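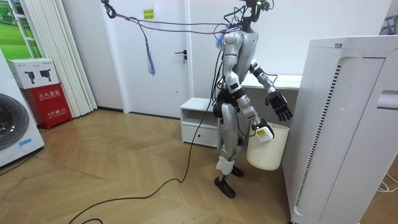
Silver-and-white robot, one hand raised, air purifier to the right

Ticket 3028: roster totals wrong for Grand Review of the Drudbridge brigade
Status: Resolved
Product: Stinel order-of-battle database, web version

Reported
Hi all! First, I love this database. I've been entering my Prussian regiments for the Seven Years War all October and it's the most fun I've had with bookkeeping in my life. But the brigade total comes out 86 figures short, and I can't find where they went. Every battalion looks right when I open it by itself. The Sârbu regiment (my made-up one, for the Denitham campaign) has both its musketeer battalions and its grenadiers listed.

Reply from support
Great report, thank you! Two things to try:
Open Settings, then Scale, and tell us the men-per-figure ratio.
Export the brigade as a text file and paste the grenadier lines here.

Update
Ratio is 30 men to a figure. In the export the grenadiers show "detached" next to every company, which I never typed!

Reply from support
Found it, and what a neat one! When you place grenadier companies in a combined battalion, Stinel marks them detached from the parent regiment so they aren't counted twice. Your combined battalions were saved without a brigade, so they weren't counted even once. Please:
Go to Combined Units.
Open each grenadier battalion and choose the Drudbridge brigade from the list.
Press Recalculate on the brigade page.

Update
Did all that. There were 3 battalions with the brigade box blank, and the total now matches my painted figures exactly. Wonderful! Could the page warn you when that box is empty?

Reply from support
Love that idea, added to the wish list. Closing at 4:15 pm. Enjoy the review!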